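靴箱の奥からまたカビ。今年2回目。もう書きながらでもいいから記録しとく。時間ないので雑です。

うちは北向きの1階で、玄関が一番湿気る。夏はまあ覚悟してるんだけど、問題は秋。9月の長雨のあと、涼しくなって油断して、除湿機しまって、そのまま。毎年これ。学習しない。

で、今回やられたのは革靴が3足。黒のやつはつま先まで白くぽわぽわ。茶色のは内側だけ。もう一足は紐のとこだけで、これは軽傷。靴箱の板も、上の段のすみっこがうっすら。においで気づいた。開けた瞬間の、あの古い図書館みたいな。

まずやったこと。靴を全部外に出す。ベランダに新聞紙。全部って言ったら全部で、サンダルも長靴も冠婚葬祭用も。乾いたブラシで表面の胞子を払うんだけど、これは室内でやらないこと。前に玄関でやって、あとで喉がイガイガした。マスクもする。手袋もする。面倒でもする。

そのあと革用のカビ取りスプレー。今回はTotoraってとこのを使った。駅前のホームセンターで1,035円。布にとって拭く、を2回。直接かけるとシミになるかもと裏に書いてあったので布で。前回はその注意書き読まずにやって、茶色のかかとに輪ジミ作った。まだある。見るたびに落ち込む。 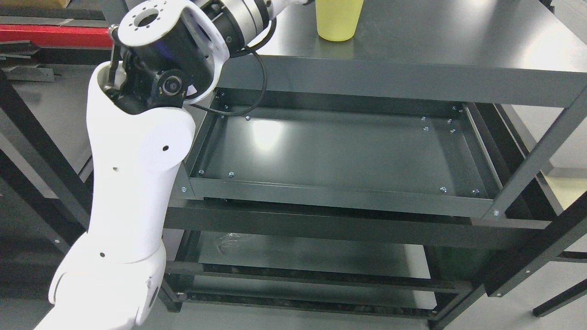
拭いたら陰干し。ここが大事で、急ぐとだめ。前は一晩で戻して再発したから、今回は3日。天気が悪かったから最後の日は部屋の中で扇風機の弱。ドライヤーは革が縮みそうで怖いのでやってない。中に詰めた新聞紙は朝晩取り替え。地味。でも湿った紙を触ると「あ、こんなに吸ってるんだ」となって、ちょっとだけやる気が出る。

靴箱本体のほうは、棚板を外して消毒用エタノールで拭いた。うちのは塗装してない木の板なので大丈夫だったけど、ニス塗りとかだと白くなることがあるらしいから端っこで試してから。火の近くはもちろん禁止。窓全開。寒い。板は壁に立てかけて乾かして、枠のほうは扉を開けっぱなし。家族に何回か閉められた。なので養生テープに「しめるな」と書いて貼った。

乾燥剤も見直し。今まで使ってたのはSafaviの置き型で、水がたまるタイプ。これ、満水になってるのに気づかず放置してた。完全に私が悪い。今回からProtanceのシート型に変えて、各段に1枚。天日に干すと繰り返し使えるやつ。色が変わるので替えどきがわかる、というのが売り。ただうちの玄関は暗いので色が見ずらい。スマホのライトで照らして確認してる。なんかまぬけな絵。

あと、靴の数を減らした。詰め込みすぎだったと思う。11足を処分。履いてない、痛い、かかとが終わってる、のどれか。一足だけすごい迷ったのがあって、旅行で買ったBornumのブーツ。底がもう加水分解でぼろぼろ。修理の見積もり聞いたら買った値段より高くて、それでも一晩考えて、結局さよならした。写真も撮らなかった。撮ればよかった。

減らしたら隙間ができて、靴と靴の間に指が入る。これだけで扉開けたときのもわっとした感じが違う気がする。気がするだけかも。湿度計を入れたら扉を閉めて一晩で65%。廊下より高い。やっぱりこもる。

なので今は、帰ってきた靴はすぐしまわない。一晩は三和土に出しっぱなし。見た目は悪い。宅配の人に見られるのが地味にいや。でもカビよりまし。濡れた日は中敷きも抜く。抜くと結構びっくりするくらいしめってる。

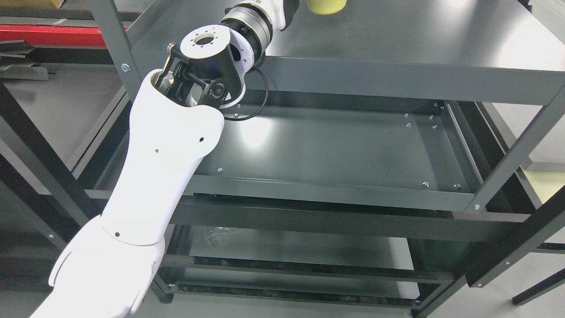

除湿機は靴箱の前に置けば効きますか？

扉を開けて当てれば効きます。閉めたまま前に置いても中の空気はほとんど動かないので、うちでは夜に扉を全開にして、タイマーで35分だけ回してます。風が直接革に当たり続けないように、向きは少し上。タンクの水は朝すてる。忘れがち。

これをコメントで聞かれてたのにずっと返してなくて、すみませんでした。

重曹も試したことあり。空きびんに入れてガーゼでふたして、下の段に置くやつ。においには多少よかったけど、湿気には正直わからない。一回倒して粉まみれにしたのでもうやらないと思う。新聞紙を敷くほうが楽だし、捨てるだけだし。ただ敷きっぱなしは逆にだめっぽい。交換しなかった段のほうがカビてた。

来週は下駄箱の裏の壁を見る予定。動かすのがこわい。重いし、裏で何が育ってるかわからないし。壁紙までいってたら大家さんに電話する。とりあえずエタノールがもうないので、帰りに買ってくるのを忘れないこと。あと養生テープも。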